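Baklow Forums > Workshop > Hoses, fittings and seals

Hose assembly: join on the bench or in place?

kernel_pan
Posts: 247
I have a short hose assembly to replace on a Zetamwood dust and coolant unit. The manual says to join the two parts before fitting. The old one was clearly joined in place, going by the tool marks. Access behind the panel is 100 mm at best. Which order do people use?

tern40
Bench, every time. You can keep both ends on one axis and see whether the joint is square. Behind a panel you are working by feel, and a joint that goes on at an angle tends to weep later.

mossgate
Disagree in part. If the run has a bend in it, a joint made on the bench locks in the rotation. Then you install it and the hose has a twist. I leave the joint loose, route it, and tighten last.

tern40
That is a marking problem. Draw a line along both parts before you take the old one off and match it on the new one – no twist.

mossgate
Works if the old one was right. His may not be.

kernel_pan
The old one had a slight twist, so mossgate has a point. Are there clamps I should avoid? I have Brekke worm drive and a box of Kernance spring clamps.

ostler_b
Spring clamps if the hose is soft, worm drive if you need to get it off again. Don't mix the 2 on one joint. My order for bench work:

1. Clear the table. Grit on the surface ends up in the bore.

2. Cut the ends square and wipe them out with a lint-free cloth.

3. Hold the assembly from both ends and check the line through the joint before any clamp is tightened.

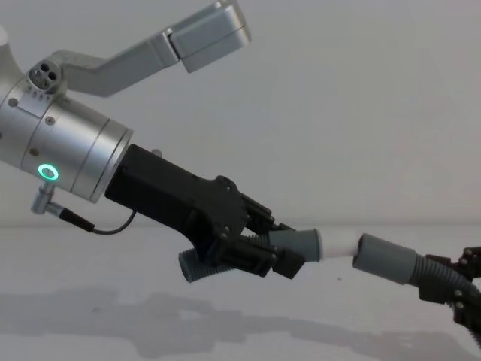
4. Tighten a little at a time, checking the rotation mark between turns.

5. Cap both ends until it goes on the machine.

mossgate
Step 4 is where we differ. I would stop at hand tight there and finish on the machine.

tern40
With 100 mm of access you won't get a driver on it.

kernel_pan
Measured again. A stubby driver fits from the left side. I'll leave the clamp hand tight and finish in place, then recheck after 200 hours.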